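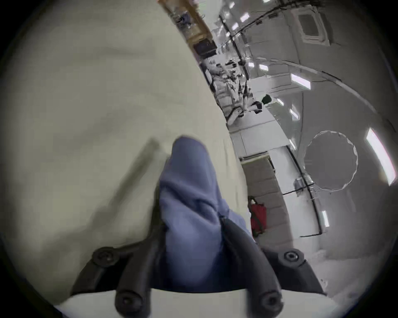
On offer this autumn: the Skolinov hand gripper

Members who asked in spring for a data collection tool that fits in tight rooms may like to know that Prevdale now rents out the Skolinov hand-held gripper. It has a black mounting plate with round screw knobs, so the fingers can be changed without a tool box.

Melahat Ateş and I tried it for 14 days in the Asley training cabin, a long, tubular room with padded surfaces, cables along the ceiling and a handrail on the wall. We recorded 237 short tasks. The grip was good and my wrist was less tired than I had feared. The lens sees very wide, and this I liked. The manual is weak, and the trigger is a little stiff for small hands.

The rent is 100 euros per week, with a deposit of 500. Bookings for October are open. Please write to Güven Bilgin at the Prevdale desk, and tell him if you also need the spare fingers.

Erhan Bozkurt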